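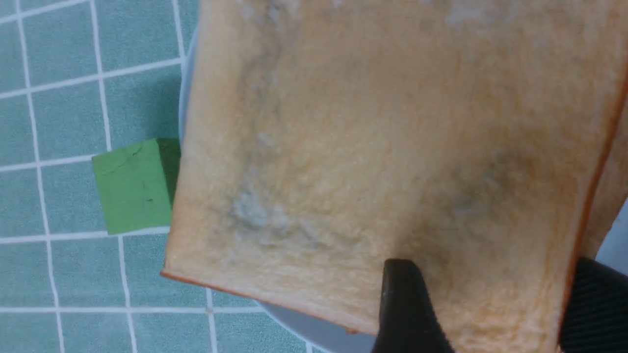
Started keeping proper notes on chicken stock this month, so I'm putting them here in one place. Most of this is home cooking scale. I use an 8 quart pot and whatever bones are in the freezer.

Bones first. Backs and wings give the most body. Feet are better than both if your store has them. Leg bones on their own make a thin stock that tastes fine and never sets.

I buy backs from the Paiva counter on the way home and freeze them flat in bags. Two bags fill the pot. They go in frozen. I used to thaw them overnight and couldn't taste any difference.

Roasted or raw? Raw bones make a pale stock that works in anything. Roasted bones make a darker one that takes over a light soup. I make the pale one nine times out of ten and brown the meat or vegetables in whatever dish it goes into.

Cold water, enough to cover by an inch. Bring it up slowly on medium. Gray foam comes up before it simmers. Skim for the first ten minutes or so and then leave it alone.

Simmer means a bubble or two breaking the surface every second. My stove runs hot even on the lowest setting, so I use the small back burner with the lid half on. A hard boil beats the fat into the liquid and it comes out cloudy and a bit greasy.

Time: 3 hours for chicken. I've gone to five and six. The extra hours gave me slightly more gelatin and a flatter taste.

Vegetables go in for the last 40 minutes. One onion, one carrot, one stick of celery. If they go in at the start they fall apart and soak up liquid you want in the jar.

Leave out cabbage, broccoli stems and anything else from that family. Potato peels too. I know the "save all your scraps" advice is popular. The stock ends up tasting like scraps.

No salt in the pot. I salt the dish. If you cook the stock down later for a pan sauce, salted stock gets too strong very fast.

Ademir Portela asked about pressure cookers. I have a Flovanberg, the older one with the dial. 45 minutes at high pressure, then let it come down without opening the valve. Stock comes out clear and sets well. The pot is smaller, so you get less per batch.

He also asked about bay leaf. One is fine. I leave it out half the time because I forget.

Straining: colander first to get the bones out, then a fine sieve. Don't press on the vegetables. I line the sieve with a cloth if it's for a clear soup, otherwise no.

Cooling matters more than people think. A full pot in the fridge stays warm in the middle for hours. I set the pot in a sink of ice water and stir now and then, then move the stock to shallow containers – no more than two or three inches deep – and get those in the fridge.

Leave the fat cap on until you use it. When it does come off, keep it. It's good for frying onions or rice.

In the fridge I give it three or four days. Anything past that goes in the freezer. I freeze it in 200 ml tubs, enough for a pan sauce, and a few quart bags for soup.

Leave room at the top of the tub. I lost two Duleck jars to the freezer before I learned that one.

If it doesn't set in the fridge, it's still stock. Too much water is the usual cause. Simmer it down by a third with the lid off and chill it again.

Beef is a different job. Longer time, and I do roast those bones. I have a batch of knuckles to get through first, so beef notes will go up when that's done.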